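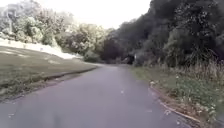

Re: [bustar-dev] Skulleck losing the path edge under trees, Hestivville

Hi Bohumila, all

Quick one before I go out again, will do a proper write-up when I'm back at a desk.

Think I have it, or most of it. It's the exposure, plus a silly thing in how Skulleck hands the edges over to Ham. Two bugs sitting on top of each other so fixing either one alone looks like it does nothing. That's why your test with the fixed gain didn't help.

First bug. On the bend before the trees the top centre of the image is nearly white: flat overcast sky, and then that pale slope on the left which is just as bad. Auto exposure meters on the whole image and gets pulled about by both. Further along the path goes into the dark gap in the foliage and there's not much left to work with in there. The segmenter then calls the gap "not ground" with very high confidence. So the path ends, as far as Skulleck is concerned, some way short of where it really goes.

I've changed the metering window to the lower half only, which on this stretch is mostly asphalt. Branch is meter-lower. Config key is exposure.window, old value was "full", new value "lower". Please don't set it to "centre", that still parses but does something odd with the rows and I haven't looked at why.

Second bug. When the far end goes missing Skulleck still sends both kerb lines, but it closes the polygon with a straight line across. Ham reads the closing line as a third kerb. Hence the braking. It was never seeing an obstacle, I wasted a whole morning on the obstacle layer for nothing, sorry to everybody who got pinged about that.

Fix is to send the closing segment with type unknown instead of type edge. Ham already knows what to do with unknown, it slows to creep speed and carries on asking for updates. Three lines changed. Tests needed more.

Numbers from replaying your log, 1810 frames, same seed:

old code: 1168 frames with a usable far edge
frames where Ham got a false kerb, old code: 297
frames where Ham got a false kerb, both fixes: none

Haven't got the usable far edge figure for the new code yet, replay died on me at the end with the disk full. Will rerun tonight. Don't quote the old one to anybody as a score, "usable" there is just my threshold and I moved it twice.

Still not right:

- Right hand kerb. It's got soil and leaf litter all along it and the line fit wanders off into the verge where the tall dry stuff is. Left one against the lawn is much cleaner. I'd like to weight left over right when they disagree but that's a hack and it'll bite us on the way back, when they swap over. Better ideas welcome.

- Small bright bits on the tarmac, leaves or whatever. Skulleck makes a little hole in the mask for each one. Harmless for Ham since it drops anything under the minimum area, but the viewer draws all of them and it looks alarming. Could somebody with front end patience hide them?

- The pale upright thing by the gap in the trees. Gets labelled as post on some runs and person on others. I don't know what it is myself, signpost or marker maybe, will walk down and look. Until then keep the person rule as it is, I'd sooner Bustar stopped for a post.

- White balance. The tarmac comes out slightly purple. I don't think the segmenter cares but I havent checked, and the training set was all from the other camera profile. Worth one run with it corrected before we rule it out.

To try the branch you need to rebuild Ham as well, the message definition changed. If you only pull Skulleck you'll get a checksum complaint and no edges whatsover. Clean build, the incremental one picks up the stale header.

About your question on the map prior: no, please not yet. I know it would paper over the bend. But then we'd never find out when the perception goes, and the prior for Hestivville was drawn by hand last December by me, in a hurry, on a train. It is not good.

Speed cap stays on for that stretch till the rerun is done.

Bag file is in the usual place, same name as yours with _relit on the end. Shout if the permissions are wrong again.

M.

On Aug 25, 2021, Bohumila Gajdoš wrote:

Hello list,

Bustar is braking on the bend at Hestivville again. Same place each time, before the path goes in under the trees. No obstacle in the viewer, nothing on the path bigger than a leaf. Ham says "boundary ahead, stop" and sits there. If I nudge it forward by hand it stops again a little further on.

I tried fixed gain, no change. I tried turning off the obstacle layer, also no change, so I suspect the edges. The log is uploaded, full run with the perception topics in.

Would it be acceptable to switch on the map prior for this part only? I would like to get past the trees at least once this week.

Bohumila

_______________________________________________
bustar-dev mailing list
To leave, send a blank message with "unsubscribe" as the subject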